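Home About News Get Involved Contact

November
By Guoqing Dai
Filed under: Jobs & Volunteering

Part-time Cook and Kitchen Lead, Sirneck Lunch Club

After a good many years of feeding people in Sirneck, we are looking for a part-time cook to join our lunch club - someone who likes people at least as much as they like onions, and who won't mind being told how somebody's mother used to make it.

The club meets for lunch at the Nic Aodha Hall, and we usually sit down 36 guests. Most of them are retired, a few are new to town, and one or two come for the pie and stay for the card games. We send meals out to neighbors in Clornport as well, for folks who can't easily make the trip. Last year our drivers covered 4,000 miles between them, bless them, much of it behind tractors.

You would plan the menu, order the groceries, cook a main dish and a dessert, and keep an eye on our helpers, who are willing but do chatter. You'd start at 8 in the morning and be finished by early afternoon, with a proper sit-down lunch of your own somewhere in the middle. We pay a fair hourly wage and can talk about hours if you have school pickups or another job to work around.

You don't need restaurant experience. Plenty of good cooks learned at home, or at a church supper, or in a camp kitchen in the rain. We do ask that you hold a current food handler's card or be willing to get one (we'll cover the fee), and that you can cook for people with diabetes and for those who don't eat meat. A driver's license would be handy. So would a decent recipe for gravy, as ours has been the subject of some discussion.

To apply, write us a letter telling us a bit about yourself and a meal you're proud of. Please mail it to Guoqing Dai, 222 Eltach Road, Sirneck, or drop it through the door any time. We'll invite a few people to come by, meet the regulars and cook something simple with us.

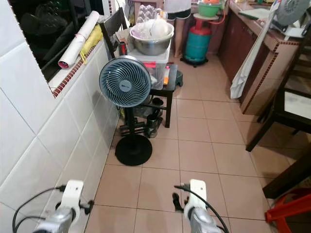

If you'd like to talk it over first, stop in before noon and ask for me - I'm nearly always there, and there is nearly always coffee.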